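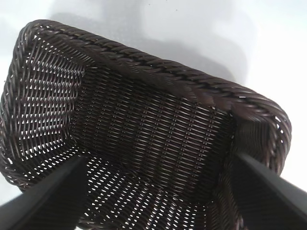 Tisel project, grasping group
Minutes, March 31, 2022
Present: Vasilis Stan (chair), Perić, Cosenik, Trellach (notes)

1. Previous minutes
Accepted with one correction. The learning rate in item 4 should have been recorded as unchanged.

2. Basket results
Perić presented the wrist camera comparison on the woven basket. Two policies were run from the same start poses, 60 trials each. The baseline was trained on whole demonstrations. The second was trained with extra weight on the last part of the approach, when the rim and the weave take up most of the view. The second policy lifted the basket in 65 percent of trials. The baseline figure is being recomputed because a few runs were logged under the wrong label.

Cosenik asked whether light coming through the gaps in the weave affects the result. Perić thinks it does - the bright spots move as the wrist moves, and the network may be following them and missing the rim. Not tested yet.

Stan said the write-up should not claim anything about woven objects in general from a single basket. Agreed.

3. Scoring
There was disagreement over slips. Trellach has been counting a lift as a success if the basket clears the table, even if it tips. Cosenik counts tipping as a failure. Agreed to use the stricter rule and rescore both sets. Trials will be scored by two people separately, without knowing which policy was used.

4. Lighting test
Cosenik will repeat the runs with the backlight reduced, same start poses. Stan wants the camera exposure locked for these. Up to 2 days of robot time approved.

5. Draft
Methods section is with Stan. Results section waits on the rescoring. Internal draft moved to May.

Actions
Perić - fix run labels, send baseline figure
Trellach - rescore with Cosenik
Cosenik - lighting test
Stan - comments on methods section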